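Dustport Shared Workshop
Minutes, Two-Arm Build Group
Held 21/09/2026, in the back workshop and by video link

In the chair: Shayne Wihongi
Minutes: Chalerm Hemmin
Apologies were read and accepted. The June minutes were taken as read, with one fix: the wrist spacer is aluminium, and the minutes had it down as steel.

1. Where the build is up to

Shayne gave the update and was pretty rapt with it, as were the rest of us. Both arms now run off the one controller, which we've been chasing since before winter. The new shoulder mounts from Kasprzak went on without any drilling (hooray!) and the covers line up properly for the first time. The left elbow still sits lower than Shayne would like when the arm reaches forward, and he wants another go at the resting pose before anyone touches the software.

Chalerm asked that the colour coding on the wiring loom be written up and stuck inside the cupboard door. Agreed.

2. Bag handling

This took up most of the night. The group has moved on from blocks and cups to soft things, and plastic bags are a brilliant test: they sag, they crumple, they're see-through enough to confuse the vision side, and a grip that looks fine on one end can drag the other end out of line. The job at home at the moment is one bag held between the two grippers, over the carpet beside the bed, with three more bags on the black tray on the sofa.
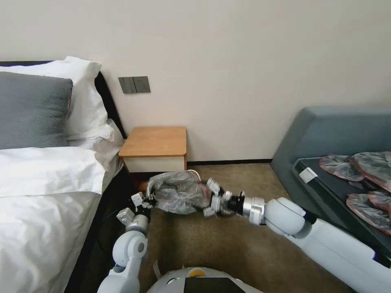

How hard should the fingers squeeze on a thin bag?

Start at the lowest setting that will hold the weight and step up from there. Thin plastic stretches well before it tears, so if the film goes pale at the pinch point, drop back a step and take a bigger fold between the fingers.

Discussion after that went all over the shop, in a good way. Shayne would like the arms to settle for a moment once both ends are gripped, before any lift or turn. Chalerm thought the pause could be shorter if the wrists were kept level. We'll try both and log them the same way so the numbers can be compared. There was also a long and very enjoyable side argument about whether loops and cords on a bag should be treated as handles or ignored. Ignored for now, and back on the list for next time.

3. Narnodeo logging software

Chalerm has the Narnodeo logger going on the workshop laptop. It chokes once a session passes 2,000 entries, so please save and start a fresh file before then. File names are to carry the bag type and your initials. If you forget the initials, Chalerm will come looking for you.

4. Money

The kitty stands at $400. Replacement finger pads from Drurkine will cost $160 with postage. Moved Shayne, seconded Chalerm, that we order them. Carried with great cheer.

The offer of a second-hand bench power supply was declined, as we've already got 2 and no shelf to put another on.

5. Actions

Shayne: rework the left arm resting pose; order the pads.
Chalerm: wiring write-up for the cupboard door; log template for the pause trials.
Everyone: bring in any odd bags from home, clean please, the thinner the better.

6. Other business

The drill press is fixed and the guard is back on it. Whoever borrowed the long hex keys, please return them to the grey drawer.

Meeting closed, and most people stayed on to argue about cords.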